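The Summer I Learned to Wash a Window

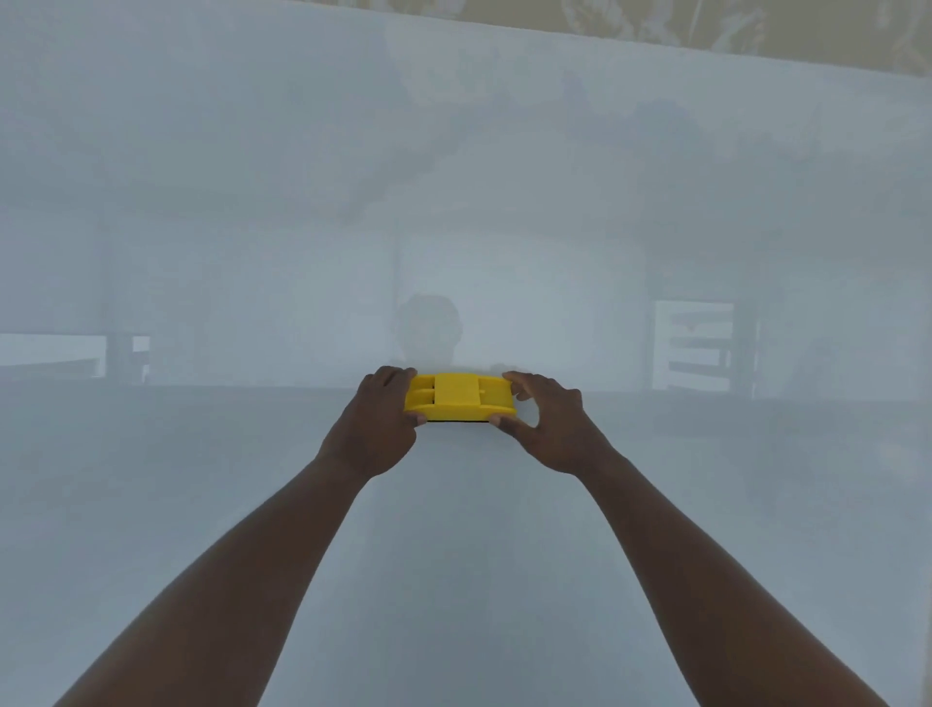 My mother-in-law washed her windows twice a year, in April and again before Thanksgiving, and she thought once a season was the least a decent person could do. I married into that family with a roll of paper towels and a bottle of blue spray, and for a long time I got by. Then we bought the old place on Beddoe Street, with its big front pane that catches every bit of afternoon sun, and suddenly I could see every swipe I'd ever made (and so could everyone walking a dog past it!). So now I do it with both hands, one on each end of a flat yellow plastic tool, keeping it level and pressed to the glass, and I've gotten a little obsessed. When the whole pane goes pale and milky like that, with a shadowy head and shoulders showing in it, I feel oddly calm. All you can do is work on the bit of glass in front of you.

I should back up. What set me off was a visit from Eirlys Gittins, who cleaned shop windows in downtown Pinham for years before her knees made her quit. She came over for coffee, sat down facing the front window, and I watched her try to be polite about it. She lasted maybe one cup. "What are you putting on that?" she finally asked, and I told her, and she set down her cookie.

Eirlys's whole theory is that people use too much of everything. Too much soap, too much spray, too much elbow. Her recipe is a bucket of warm water and a few drops of plain dish soap, the kind with no lotion in it. I had been adding vinegar and a glug of something lemony I found under the sink when we moved in, and I was basically waxing the window. My first 3 tries at her way were bad too, I'll admit, mostly because I couldn't believe that so little soap would do anything and kept sneaking in an extra squirt.

Then there's the matter of sun. I used to wait for a bright day, which seemed like common sense, since you can see what you're doing. Big mistake! The water dries before you can get it off, and you're left with those gray tide marks. Cloudy mornings are the thing. I keep an eye on the forecast now the way other people do for the beach, and if it's overcast at breakfast I'm out there in my old sneakers with the bucket.

About tools: I own too many. I have a long-handled squeegee that drips down my elbow, a sponge on a stick, a stack of microfiber cloths, and a fancy scrubber from Flirkum, the hardware store out by the highway, where Ivan Hordiienko runs the housewares aisle and will talk to you for as long as you like about rubber blades. He thinks most folks hang on to a blade way too long. Run your fingernail lightly along it, he told me, and if you feel a nick, you'll see a streak. I went home and felt mine and it was like a bread knife. A new one cost me $4 and did more for my front window than everything else in the garage.

What I like about the short, flat kind you hold at both ends is how close you get. With a pole you're sort of waving at the problem from a distance, but with your hands right up at the glass you can feel grit, or the sticky spot where somebody's kid leaned a popsicle. I go straight across, overlap a little, wipe the edge on a cloth, and go across again. Eirlys does a swoopy snake pattern without ever lifting the blade and it's gorgeous to watch. I've tried it. I got water in my ear.

The corners still beat me. A cotton swab works, if you have the patience, and so does the point of a folded cloth. The tracks at the bottom are a whole separate misery, and I do those first now, with a vacuum and an old toothbrush, before any water gets near them. The summer we moved in I did them last and had mud running down glass I'd just finished.

My sister in Kiltitz thinks I've lost my mind, by the way. Her house has more than 100 panes, little bitty ones with wood strips between them, and her approach is to plant tall shrubs. I offered to come out for a long weekend with my bucket and she said she'd think about it, in the voice she uses for no.

I'm doing the back door tomorrow if it stays gray. It has 8 small panes and a dog who likes to press his nose on the bottom two, so I give it until lunchtime.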